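Plostlow Community Garden
Notes from the November meeting, typed up by me because I had the pen

We got going at 7:10 in the evening, once the heater in the back room had made up its mind. Good turnout for a cold night, and whoever brought the apple cake, please bring it again! I ate two slices and my handwriting gets worse after that point, so bear with me.

Last month's notes were read and passed with one fix. I had written that the leaf pile was staying by the gate. It's moving behind the shed, next to the old cold frames.

Money. We have $988 in the account after paying the water bill. The plant sale made $262 of that (mostly tomatoes, plus those giant dahlias that I still think we priced too low). Plot fees for next year stay the same. There was a short grumble about whether half plots should pay exactly half, and we agreed to leave it alone until spring, when everyone is in a better mood.

Water. The tap on the Skergate side drips and has been dripping since summer. We all know it, we all walk past it with our boots squelching. Nusis Plumbing quoted us $200 to replace the tap and wrap the pipe, and we voted yes, all hands up. I'm calling them this week. Please take your hoses home before the first hard freeze. Any hose still out there goes in the shed, in one big knot, and you can sort it out in March.

Seed swap. It's on for late winter, in this same room, from 2 in the afternoon. Envelopes should have the plant name and the year on them, and please, please write clearly. Last time I took home something marked "good ones" and I still don't know what came up. We went back and forth on tables and settled on one for vegetables, one for flowers and herbs, and a small one up front for sign-in and labels.

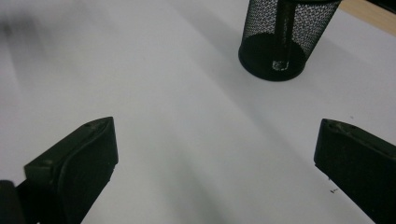 Black mesh container on the white tabletop.

Pencils are better than pens for the labels, by the way. Ink runs the minute it gets damp out there and then you have a row of mystery sticks. I'd also like more envelopes, any size, used is fine.

Compost. Bin three is ready to spread and bin one is full, so stop adding to bin one! We talked about whether to buy a load from Filip Farm Supply again. The last batch was lovely and dark but had a lot of twigs in it, and the delivery blocked the lane for most of a morning. Decision put off until I get a price on the screened kind.

Paths. More wood chips are needed between the berry rows. A couple of people know a tree crew and will ask. I said I'd rake if somebody else does the wheelbarrow, and I'm holding you to that, you know who you are.

Other stuff. The lock code changes at the end of the month and I'll send it by email, so check that I have your right address. Found in the shed: one green glove, a thermos lid, a very nice trowel. Claim the trowel soon or I'm adopting it.

We wrapped up at 8:25. Next meeting is in January, same room, and I've asked for the heater to go on early.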